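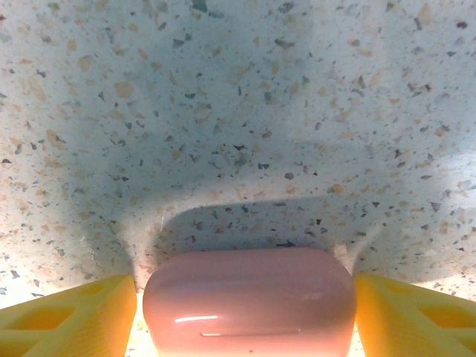 Can machines do household or shop-floor chores yet? I get this asked often enough that I'll put my answer in one thread. Short version: some of the lifting, little of the finishing.

The chore I keep going back to is earbuds into a charging case. People expect me to say laundry or dishes. Laundry is hard too, but a badly folded towel is still a towel. An earbud in the wrong slot doesn't charge.

Break it down. Pick up the case. Open the lid. Pick up a bud, turn it stem first, match left to left, seat it. Repeat. Close the lid. A seven-year-old does this without looking.

Picking up the case is the part I'd call solved. Smooth, rounded, glossy shell, two fingers with some give, squeeze from the sides. Compliant fingers forgive a few millimeters of error and they don't scratch plastic.

Opening is where it gets interesting. One hand holds the base, something else has to work the lid. With two arms you have a choice of who does what, and that choice is a planning problem before it is a motion problem. 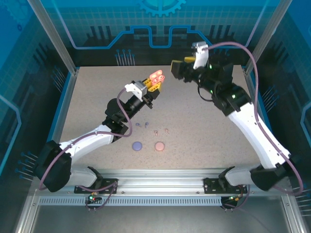 Left arm has the open case, right arm is empty. Two blue buds, two pink buds still on the table.

Note the colors. Sorting blue from pink is easy for any camera made in the last ten years. Sorting a left bud from a right bud of the same color is not - they are mirror images, and a gripper covers half of what you need to see.

We keep a log at Koltimgate. 551 attempts at the full chore in March, 419 ended with both buds seated and the lid shut. The other 132 were mostly bud orientation. Very few were drops.

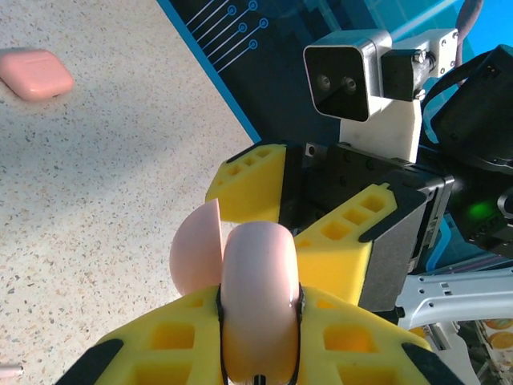 Wrist cameras help with the last few centimeters, up to the point where the fingers and the part fill the view. After that you are working from touch or from memory, and most grippers have no touch to speak of.

Same story on the shop floor. Moving totes, loading trays, fine. Putting a small clip in a small slot, a person still does it, and does it faster.

Someone will bring up the Kostinora demo. It's good work. It is also one part, in one fixture, with the same lighting all day. Give it a different case and ask again.

So for chores at home: clearing a table, probably soon. Putting the small things back where they belong - I would not sell that yet. Next thread will be on lids.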